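Garden Construction, Unit 2: Laying a Gravel Path

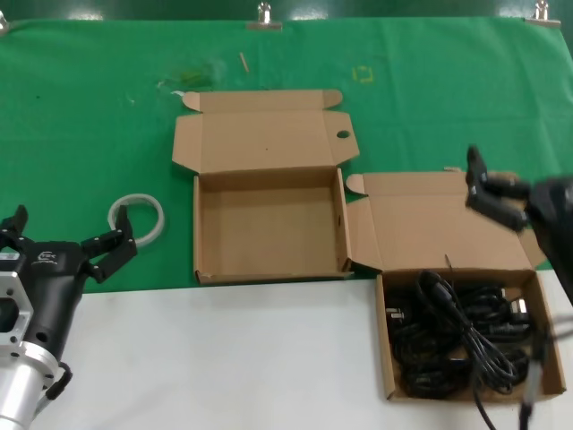

Open cardboard box on a green cloth.

Notes by Nuwan Akanda, Plandumberg evening course. Revised February 7, 2025.

Gravel is the cheapest hard surface most gardens will ever have, and it forgives a lot. It doesn't forgive a soft base. Nearly every poor path we looked at on the Carnberg visit had been laid straight on to topsoil, and the stone had gone down into the mud within a couple of winters.

Setting out

Mark both edges with string and pegs, or with a hosepipe where the path curves. Walk it before you dig. Go up and down with a wheelbarrow if you own one, as a bend that looks fine from the kitchen window can be awkward with a full load. For a main path allow 1,000 mm between edgings. Side paths can be narrower, but see Sunil Debnath's notes for Unit 1 on access for wheelchairs and prams, where loose gravel may be the wrong choice altogether.

Check for pipes and cables first. Old plans are often wrong, so dig by hand near the house.

Digging out

On our clay we dig to 200 mm. Take the turf off separately and stack it grass side down in a corner; it makes good loam by the following year. Remove roots as you go. If the bottom of the trench is soft in places, dig those out and fill them with hardcore.

The path needs a slight fall to one side so that water runs off. Make it fall away from any wall of the house, and keep the finished surface well below the damp-proof course.

Edging

Treated timber boards are the usual choice and bend well enough for gentle curves if you make saw cuts part way through the back. Fix them to pegs on the outside. Steel edging costs more and gives a cleaner line. Brick on edge, set in mortar, lasts longest but is slow work — Soledad Cabello will cover it in Unit 5.

Set the edging before the sub-base goes in. The top should stand a little above the gravel, or you will be picking stones out of the lawn every time you mow.

Sub-base and membrane

Use crushed stone with fines in it. Spread it in two layers and compact each one before adding the next. A hand tamper will do for a short path; hire a plate compactor for anything longer, and wear ear defenders and proper boots.

Membrane goes on top of the sub-base. Overlap the joins well and pin them down. It keeps the gravel clean and stops some weeds coming up from below. It does nothing about seed that blows in from above, so you will still have to hoe or hand weed.

Gravel

Angular stone locks together and is easier to walk on. Rounded pea shingle moves underfoot and tends to travel on slopes. Keep the layer fairly thin. Too deep and it is like walking on a beach.

Rinse a bucketful before you judge the colour — it looks quite different dusty.

Before the next session

Measure one path at home or near you and sketch a section through it, showing what you think lies underneath. Bring the sketch to the Nollberg practical in June. Karthik Saha has the sign-up sheet for tools.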